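Notebook, adhesives bench, May

Peel series on the Lemcombe acrylic tape, second batch. Purpose: decide whether the drop in 90-degree peel seen in April belongs to the tape or to our surface prep. Jolanta Głowacki cut the strips from roll 3823 and logged the lot numbers on the inside cover of this book.

Substrate is the same powder-coated steel as before, wiped twice with isopropanol, lint-free cloth, one direction only. Dwell under the roller: two passes, 2000 g. Strips conditioned overnight on the bench next to the cabinet, away from the vent.

Started at 9:40. First five strips came off clean with no residue. Strip six left a ghost line at the leading edge, so I re-cut the tab shorter and the line did not come back on seven or eight. I suspect the tab was being folded back too hard before the grips closed. Noted for the next person.
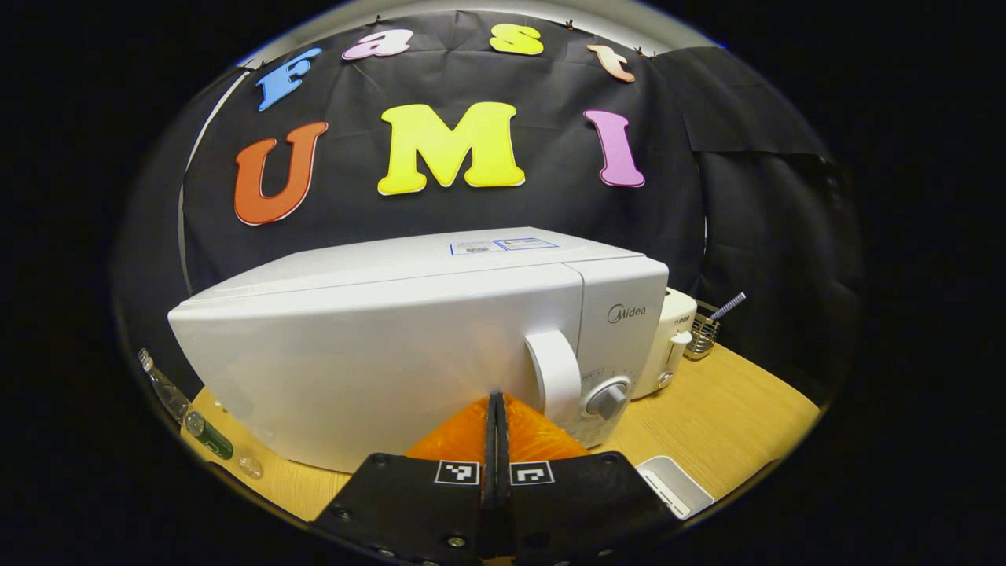 Foam and fabric

Separate question from Wemgate: will the same tape hold light foam on woven cloth over a long period. Short answer is not yet known. Cloth gives a much smaller true contact area than coated steel, and creases reduce it further. Peel numbers on cloth are also hard to read because the fabric stretches before the bond line moves. I would use static shear instead, with a 200 g weight and a timer, and record time to first slip as well as time to fall.

Set up three shear hangers on the Onness rack. Hanger two has a bent hook and reads low on travel; swap it before the long run. The foam coupons are closed-cell, cut with a fresh blade. Old blades crush the edge and the edge then lifts first, which looks like an adhesive failure in the log and is a cutting failure.

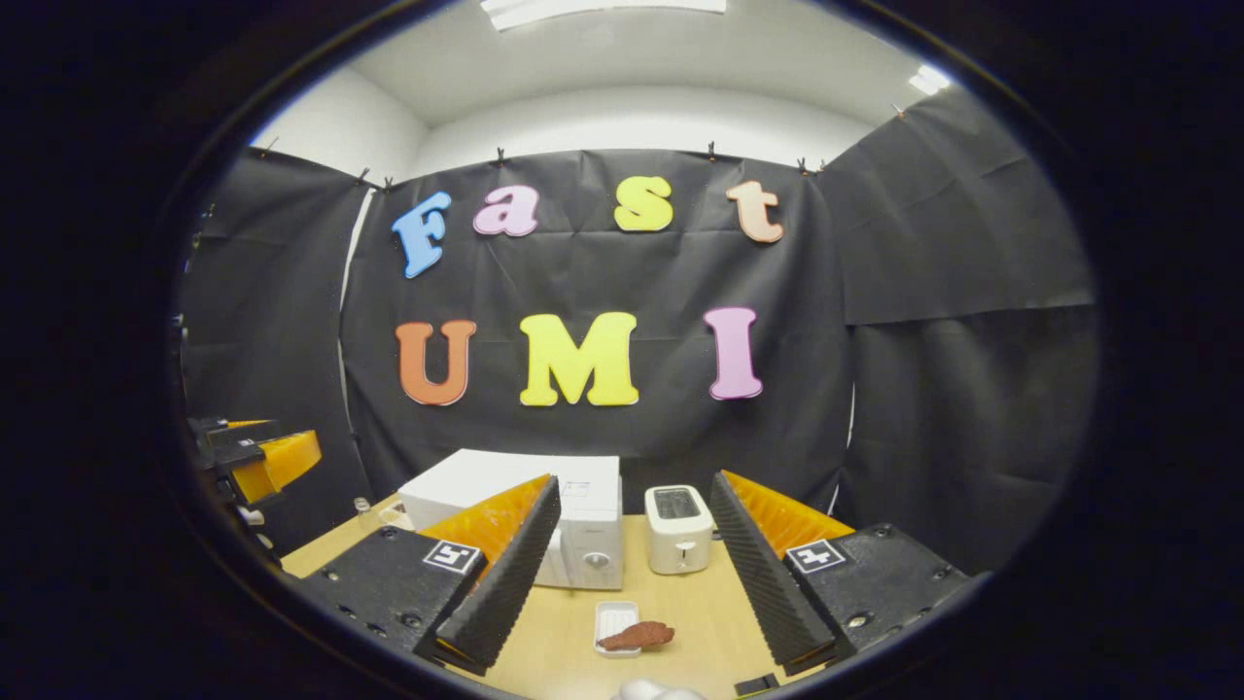

The other variable is dwell. On steel the tape gains most of its strength in the first day. On cloth I expect a slower climb, as the adhesive has to flow around the yarns. Plan is to pull one set at one hour, one at a day, one at a week. If the one-hour and one-day sets overlap, drop the one-hour set from later batches.

Load cell check at 2:45: zero had drifted slightly after lunch. Re-zeroed, hung the check mass, reading good. Strips nine to twelve were run before the check and are marked with a star in the table. Do not average them with the others until they are repeated.

Doležal primer arrived, one can, 245 ml. Label asks for a thin coat and gives no flash-off time. Try five minutes and ten on scrap steel first – no cloth until that is settled.

To do: new hook for hanger two, repeat nine to twelve, ask Jolanta whether any of roll 3823 is left uncut.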